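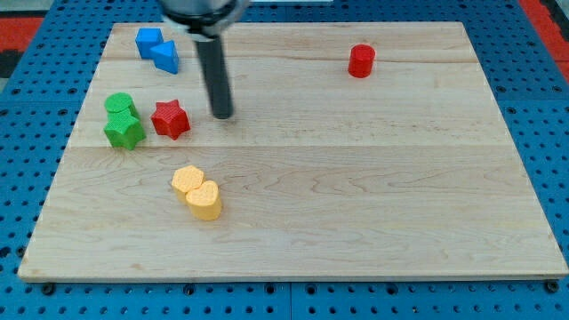
What surface do small blocks stand up best on?

A flat one with a bit of grip, such as an unvarnished board. Carpet is hopeless, and glossy tabletops let the lighter shapes skate off whenever somebody sets down a mug.

Planow Shape Blocks
by Eltine

Cubes, cylinders, triangular prisms and five-pointed stars in red, green and blue. They have no app, no charger and no song, so you will have to supply your own if the mood takes you.

The star is the one people buy the set for. It has a dimpled texture, which small fingers like, and five points, which bare feet like rather less. Stand it in front of the cylinder and you have a castle, or a sheriff's office, depending on who is in charge that afternoon. The triangular prism makes a decent roof for the cube. The cylinder rolls, always toward the sofa.

Sort them by color first. Sorting by shape comes next and starts more arguments, mostly over whether a red star belongs with the green star or with the red cylinder. We stay out of it.

The Ferbridge board

Sold separately. Pale maple, planks joined side by side, sanded and left without varnish. Wipe it with a damp cloth and dry it flat. If you leave it leaning against a radiator it will curl up at the corners and sulk, and we won't take it back.

Details
Blocks, full set: 360 g
Board: 400 mm wide
Drawstring bag: included, cotton, will be used for something else by June
Storage box: Karaca lidded box, 200 mm deep, sold separately

Care
Warm water and a little dish soap. Keep the blocks out of the dishwasher — the colors will survive, but the cylinders get down under the spray arm and you'll be on your knees with a flashlight.

Spares
Single shapes can be ordered in any of the three colors. Stars go missing first, so we keep more of those. Give part number 93 for a star and name the color in the order notes. "The blue one" is enough. "The good one" has been tried, and we had to write back.

Ships flat if you order the board, in a smaller box if you don't.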